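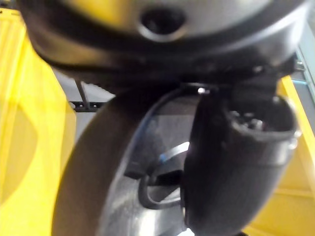

Giving up the car for the winter

I sold the car in October and said I would see how I got on until spring. It is now April and I still haven't bought another one, so I thought I'd write down how it went.

I live in Padum Road, at the top end, in a house built in 1959 when the bus still turned round outside. These days the bus stops at the Sutherland Arms, which is a walk of 300 yards and downhill on the way out. The number 6 goes from there into town. It is supposed to run every half hour and mostly does, except in the early evening, when the 5.40 is often missing and the one after it is full.

Work was the easy part. I start at eight and the 7.10 gets me there with time to buy a coffee. I read more than I have in years. On dark mornings the windows steamed up and I missed my stop twice, which meant walking back past the tyre place in the rain.

Shopping took longer to sort out. I used to do one big shop at the weekend and fill the boot. Now I buy less and go more often, and I have stopped buying things in glass jars because of the weight. I bought a rucksack made by Vastance which has a flat bottom and stands up on its own in the queue. The straps are good. The zip on the front pocket went in January and I have sewn it shut.

The worst day was when the boiler part had to be collected from the trade counter on the industrial estate. No bus goes there. I took the 6 to the end and walked the rest along the dual carriageway, where the pavement stops for a long stretch and you are on the verge. I got a taxi home and it cost more than the part.

I also stopped going to Brenesetti, the café out by the reservoir, which I used to drive to for breakfast. I miss that more than I expected to. There is a bus in summer, starting in May, and I have the timetable on the fridge.

As for money, I have saved the insurance, the tax and the petrol, and spent some of it on taxis and a decent waterproof coat. My brother-in-law has offered me his old hatchback. I have told him I'll decide after the MOT.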